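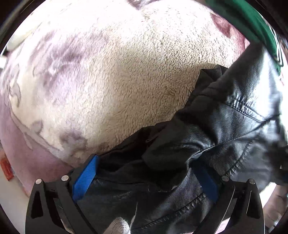

Frequently Asked Questions

Hustgate Cleaners — Wash, Dry Cleaning and Leather Care

Dropping off and picking up

Where do I bring my things?
The counter is on the ground floor, through the door next to the bakery. The entrance on the alley side is for deliveries only. If you have a large or heavy load, ring the bell and one of us will come out to your car.

Do I need an appointment?
No. Leather repairs are the exception. Theresia Widmer does all of them herself and likes to see the piece with its owner present, so please call first and ask which mornings she is in.

How long does an order take?
Shirts and everyday clothing are ready the next working day if they reach us before 10 a.m. Blankets, comforters and throws take 72 hours. Leather and suede go out in 22 days at the latest, and often sooner in summer. January is our slowest month for leather because everyone brings in a winter coat at once.

Can someone else collect my order?
Yes, with the ticket. Without the ticket they need to know the name and phone number on the order, and we may call you to check.

I lost my ticket. What now?
Bring an ID with the same name as the order. We can also search by phone number, so it helps to keep that up to date.

How long will you hold a finished order?
Four months. We send two text messages and one letter before that. After four months the order goes to storage and there is a fee to get it back.

Blankets and throws

Can my plush blanket be washed in water?
Most of them can. Polyester plush and fleece go in cold or lukewarm water with a small amount of liquid detergent. We don't use fabric softener on plush, as it coats the fibers and makes the pile lie flat. Wool blankets and anything with a glued backing are handled separately.

Will a printed pattern fade?
Prints on polyester are usually stable in cool water. The pattern can look duller when the pile has been crushed, and brushing often brings it back. Long exposure to sunlight does fade a print, and cleaning will not reverse that.

The pile on my blanket has gone stiff and clumpy. Can you fix it?
It depends on the cause. If it is leftover detergent, a second rinse and a brushing will soften it. If the blanket was dried on high heat, the tips of the fibers may have melted slightly and stuck together. We can brush out some of that, but the texture won't be what it was when you bought it.

Can I use the big machines myself?
The self-service room has two large-capacity washers. They take blankets up to 7 kg dry weight, and there is a scale by the door. A blanket that fills the drum when dry is too big for it — it needs room to move.

How should I dry a thick blanket at home?
Use low heat or none. Hang it over two lines so the weight is spread out, and turn it once. Check the seams and edges before you fold it away, as those stay damp longest.

Do you remove pet hair?
Yes, within reason. Please shake the blanket out first. Heavy pet hair is charged as an extra and we will tell you the price at the counter.

Leather and suede

Can leather be machine washed?
Please don't. Water and heat pull the oils out of the skin, and it dries hard and smaller than before. We clean leather by hand or send it through a solvent process, depending on the finish.

What about patent or high-gloss leather?
Gloss finishes are wiped down by hand. They can pick up color from other items, particularly newsprint and dark denim, and a transferred stain in patent leather is often permanent. Store glossy pieces in a plain cotton cover.

Is imitation leather treated the same way?
No. Many imitation leathers have a polyurethane coating that breaks down with age. Once it starts to peel or feel sticky, cleaning speeds it up. We will turn down a piece if we think it won't survive.

How do I get creases out of a leather jacket?
Put it on a wide padded hanger in a room that isn't too dry and leave it for several days. Light creases drop out. For deep ones we have a press for leather. A household iron is a bad idea even on its lowest setting.

Can I store leather in a plastic bag?
Not for long. Leather needs air. Take it out of our bag when you get home.

Payment, damage and complaints

How can I pay?
Cash or card. Business customers with an account get one invoice at the end of each month.

Something came back damaged. What should I do?
Leave the tag on, don't wear or wash it, and bring it in within seven days. Qianru Qiu handles all claims and will answer you in writing. Small repairs such as a lost button are done free while you wait.

Are you responsible for things left in pockets?
We check pockets and put what we find in an envelope with your order. We can't promise to catch everything — pens and lip balm are the usual trouble — so please check before you come.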